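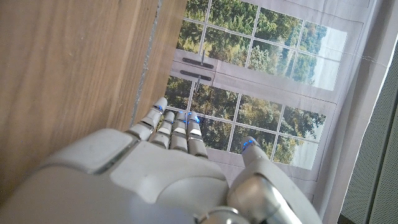
Wooden surface and a poster of French windows.

Kitchen table

The kitchen table is a piece of household furniture meant for preparing and eating food and used for nearly everything else. It differs from the dining table mainly in where it stands and in how much people worry about scratching it. A dining table may go from one holiday to the next without meeting a plate. A kitchen table rarely makes it to lunch.

Origins

Tables for kitchen work are very old, but for much of their history the people who ate at the good table and the people who worked at the plain one were not the same people. The kitchen table as a family seat came into its own as smaller homes did away with the separate dining room, or kept it and filled it with boxes.

In Nellen, a market town that takes its furniture seriously, joiners sold kitchen tables by the number of elbows they would hold. A "six-elbow" table seated three. Buyers from Joltthorpe, who counted heads, regularly went home with a table half the size they had wanted, and the quarrel over refunds ran on for 20 years. 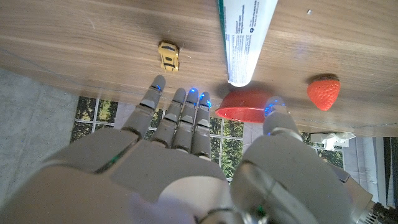

Leonie Reuter
Contributing Editor, Home and Household

Construction

The usual kitchen table has four legs, one of which is short. The cure is a folded piece of card, replaced whenever someone sweeps. Tops are commonly made of wood, which stains, or of something easier to wipe, which people then cover with a cloth to make it look nicer. Drawers were once common. They held cutlery at first, later string, and in their final stage could no longer be opened.

The Głowacki pattern adds a leaf that slides out from under the top, extending it by 20 inches. Vinzenz Pfister, in his survey of 300 households, found that 80 owned a table of this type and that most had pulled out the leaf once, for a party, and left it that way. His chapter on how to put it back is the longest in the book.

Uses

Apart from meals, the table serves for homework, sewing, card games, tax forms and the repair of small appliances that were working well enough before. Mail settles on it in layers, with the urgent items at the bottom. Family talks of a serious kind are also held there, partly for the chairs and partly for the nearness of the kettle. 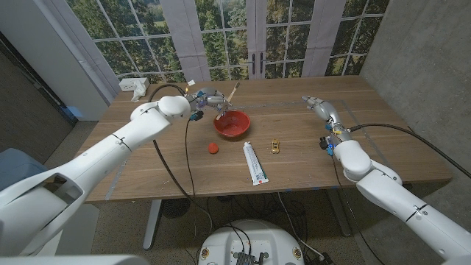
Berkero Encyclopedia | Department of Domestic History

Seating customs

Places at a kitchen table are almost never assigned and almost never change. A guest who sits down in the wrong one will be told that it does not matter, usually by the person standing behind the chair. Children who move away and return as adults tend to go back to their old seats, including the one against the wall that can only be reached by making two other people get up.

See also: Breakfast nook; Junk drawer; Tablecloth; Trestle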